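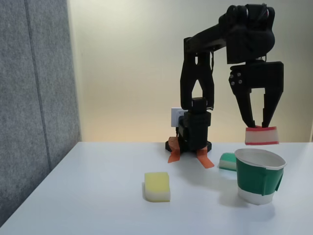

I have been meaning to write about sponges for ages, and I know how that sounds, but stay with me. It started in April, when I opened the cupboard under our kitchen sink looking for the dustpan and a whole avalanche of half-used cleaning things came down on my feet. Sponges, mostly. I had been buying them the way some people buy candles, a pack here and a pack there, and not one of them had a proper job. The same sad square would do the breakfast bowls, then the stove, then (I'm sorry, Mom) the bathroom sink. So I sat down on the floor with a cup of coffee and decided that from now on we would be a household that sorts its sponges by color. A yellow and white one, a green and white one, and a white one with a thin red stripe are really all you need to get going, and if you have a plastic cup and a bit of green tape you have somewhere to keep them, too.

Let me tell you how it works at our house, and then you can change everything to suit yours.

Yellow is for dishes. Only dishes! Plates, mugs, the lunch boxes, the good glasses if I'm feeling brave. I picked yellow because it's the cheerful one and dishes are the chore I do most, and I would like a cheerful thing in my hand while I do it. Yellow lives by the faucet and never leaves the sink, and everybody in the family has been told so, more than once.

Green is for the stove and the counters. Our stove is old and has those little wells around the burners where the tomato sauce goes to hide, so green has a hard life. I let a little warm water and dish soap sit in the wells for 15 minutes before I start. I used to skip that part and just scrub until my wrist hurt, and then complain about it through dinner.

The white one with the red stripe is for the bathroom. Red for stop, as in stop, do not take this back to the kitchen. My friend Christos Psarras laughed at me when I explained this over the phone, and then he went quiet and asked what color he ought to use for the car. (I said blue. I have no idea, but it seemed right.)

Now, the cups. I'm fond of a plain white plastic cup for this, the kind with a rim that flares out a bit at the top, and I wrap a wide band of tape around the middle in the color of whatever belongs in it. You can buy lovely ceramic sponge holders, and I did once, from a little shop called Alexiou that I can't walk past without going in. It was beautiful, with a glaze like the inside of a shell, and I knocked it into the sink the first week and cried a little. A plastic cup bounces. The tape doesn't need to be neat, either. I never can get the end to lie flat, and I've stopped going back to press it down every time I pass.

One thing I did get wrong at the start was poking no holes in the bottom. Sponges need to dry out, and mine were sitting in a puddle down there and smelling like a pond. Đức Quách from our building, who fixes absolutely everything for everyone, took one look and made two holes in each with a hot nail, and we haven't had the pond smell since. I stand the cups on an old saucer so the drips have somewhere to go. If you don't have a Đức, a small drill bit works fine, just go slowly so the plastic doesn't crack.

As for how long to keep them, I've settled on changing the kitchen ones every other week. I tried to do the math on a year's worth and came out at 52 kitchen sponges, one yellow and one green each time, which sounded like an awful lot until I remembered the avalanche. When a yellow one gets tired I snip a corner off it and it goes in the bucket for muddy boots and garden pots. The snipped corner is the important bit — otherwise it looks just like its clean cousins, and you can guess where it ends up.

The cupboard, by the way, looks wonderful. There is a basket for spare sponges, a basket for cloths, and one for things I haven't made up my mind about yet, including a bottle of something for polishing brass. We don't own any brass. I found the dustpan, too, right at the back behind the vinegar.

Next I'm going to tackle the dish towels, and there I could use some help. I have a drawer that barely closes and I'm attached to nearly all of them, even the one with the burn mark. If you have a way of deciding which ones stay and which become rags, please leave it in the comments. I'll be reading them with my coffee.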